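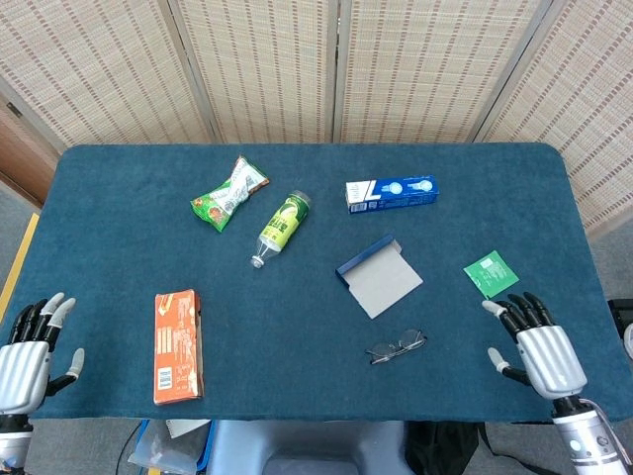
4.2 What ends up on the table

I'll start with the thing that surprised me most when I sat down with the Caldale notes. I'd gone in thinking of table clutter as a kitchen problem, or maybe a paperwork problem, and I had even drafted the coding sheet that way. Then I read through all 3491 item entries from our 17 households (it took most of August, with a lot of iced tea) and the table kept turning out to be a place where rooms get mixed up. Bathroom things sit beside food things, and something that belongs in a pocket or on a face is lying between them!

Figure 2 is the kind of mix I mean. There's a crumpled snack bag, a plastic bottle on its side, a blue and white box that looks like toothpaste packaging, a flattened gray piece of cardboard folded into a shallow open carton, a small green sachet and a pair of folded eyeglasses. If you asked me to name the room from that list, I couldn't do it. The glasses are what I'd worry about. Thin metal frames on a dark cloth are easy to miss, and they're lying down at the near edge, right where a sleeve or a dropped magazine would land.

I sorted every entry into one of four groups, and I kept the names plain so that the households could use them too: keep here, put away, throw out, and ask somebody. The first three are what you'd expect. "Ask somebody" was added after the pilot, when I noticed how many entries came with a little question mark in the margin. Take packaging. A snack bag can be finished, or it can have a handful left in the bottom that someone is counting on, and you don't know until you pick it up and give it a squeeze. A box is worse, as it holds its shape either way. I tried a rule that said any crumpled wrapper goes straight to "throw out," and I dropped it within two evenings of coding. Too many people fold over a half-eaten bag and squash it flat on purpose.

Cardboard gave me a different headache. The Vomau checklist, which we borrowed for the first round, has a single line for "boxes," and that line had to cover sealed cartons, open trays and pieces pressed flat for recycling. Our households didn't treat these as one thing at all. Open trays got reused to corral small stuff (sachets, batteries, hair ties), and several people told us they'd be annoyed to find one in the recycling. So in the Bandara version of the sheet I split the line in 2, one for cartons holding something and one for cartons holding nothing, and left a blank for what the person wanted done with them.

The other change was to write down spacing. I hadn't planned on it, but spread-out tables and piled-up tables read very differently once you're the one clearing them. When things lie apart, as in Figure 2, each one can be judged by itself and people tend to work from the edge inward. With a pile, the top item decides what happens to everything under it, and I found whole stacks carried off to a bedroom on the strength of one sweater. The Gosus sheet has no place for this, so I scribbled it at the bottom of each page and typed it up later. Those scribbles are the basis for the clearing orders in Section 4.3.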